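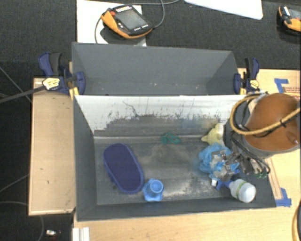 Can the open day logs be used to train a grasping model?
A small one, probably. They were recorded during a public demo with people talking and the program getting paused a lot, so treat them as messy practice data and check the notes column before you count anything as a failure.

Loneo open day - bin picking logs
README and data card, second version. First version had the wrong column order, please delete it if you still have it.

What it is

Logs from the bin picking demo at the Verna open day in Udska, February 25, 2019. One arm, gripper on the end, two gray bins clamped down one behind the other. Arm takes things out of one bin and puts them in the other. When the source bin is empty or the arm gives up, the roles swap and it goes again. That was the whole demo and people stood there for it much longer than I expected.

Nearly 4000 pick attempts. Groups came through all day, 11 of them, with gaps between where the arm kept running on its own. The gap attempts are in there too, group field set to "none".

Files

readme.txt - you are reading it
attempts.csv - one row per attempt
objects.csv - object names and categories, hand made
pauses.csv - every stop, with a reason when somebody wrote one
questions.txt - things visitors asked, typed up from the clipboard
stills/ - overhead stills taken before each attempt

There is no video. We had some but faces kept showing up in the corner and it was easier to drop it.

Columns in attempts.csv

attempt_id - counts up, has holes (see Known problems)
time - local clock, HH:MM:SS
group - group number or none
source - front or rear
grasp_x, grasp_y, grasp_z - meters, robot base frame
width_cmd - commanded opening
width_end - opening at the end of the close
result - held, dropped, nothing, paused
notes - free text, mostly blank

"held" means it made it over the other bin and was let go there. "dropped" means anything lost on the way, including stuff that fell right back where it came from. "nothing" is a close on air. "paused" is when somebody hit stop mid-attempt, do NOT count those as failures. I did the first time and the success rate looked terrible.

Objects

Light household-type things, nothing heavy. Bottle, some hard plastic pieces, thin see-through crumpled stuff, little openwork thing that tangles on everything. Names in objects.csv are whatever we were calling them that day so expect "blue crinkly" next to "bottle white". Sorry. The categories are better: hard, soft, open, flat. Use those.

Object name is NOT in attempts.csv. The arm picks a spot, it doesn't know what the thing is. If you want it per object you will have to match against the stills. Tadhg Ó Riain did this for group 4 and it took him an afternoon, his labels are in objects.csv under a seperate heading at the bottom.

How the demo ran

Each group got the same thing more or less. Short talk, then arm running, then questions. Somebody always on a pendant. Speed was turned down for the talk and back up after, and the speed change is in pauses.csv as a pause of zero length, reason "speed". Ugly but it works.

Visitors could pick an object out of a crate and hand it to the operator, who stopped the arm and added it to the source bin. Visitors did not reach in. Every add is a pause with reason "add". After an add the next attempt or two often go for the new object as it's sitting on top, so the numbers right after an add look better than the rest. Worth splitting out.

Grasp planner was Moradi, our in-house one, default settings. We changed one thing at lunch: the margin near the bin walls. Before that it would hardly try anything up against a side. After, it tries, and bumps more. If you plot result against grasp_x the change is obvious. Row with note "margin" marks it.

Known problems

attempt_id has holes. Logger restarted a few times, ids got skipped, no data lost as far as I can tell.

Stills from group 2 are dark, the blinds were down for the talk and we forgot them.

width_end is junk for the see-through soft stuff. Gripper closes nearly all the way on it and reads the same as air. So some "nothing" rows are really held and the operator fixed them by hand, note says "fixed". Probably not all of them got caught.

Shiny worn spots on the bin floor throw off teh depth. Moradi sometimes sees an object there and goes down for it. Those come out as "nothing" with a low grasp_z. Easy to filter.

Group numbers 7 and 8 might be swapped in questions.txt. Correct in attempts.csv.

What people asked

Full list in questions.txt. The common ones: does it learn while it's running (no, not that day), what happens if you move the bin (it misses - that's what the clamps are for), why is it so slow (turned down for the talk, see above). One kid wanted to know if it gets bored of putting things back. Operator had no answer.

Using it

Free to use for teaching and research. Say it came from the Loneo open day logs at Verna. Stills are fine to print.

Please don't quote a success rate from this as the Moradi success rate. Settings changed halfway, people were adding objects, and see the width_end thing.

To do

Redo object names. Brighten the group 2 stills or take them out. Per object labels for the other groups if anybody has the time - ask Tadhg for his spreadsheet first, it has the matching steps written down. Next open day is in June and I want the object field logged properly before then.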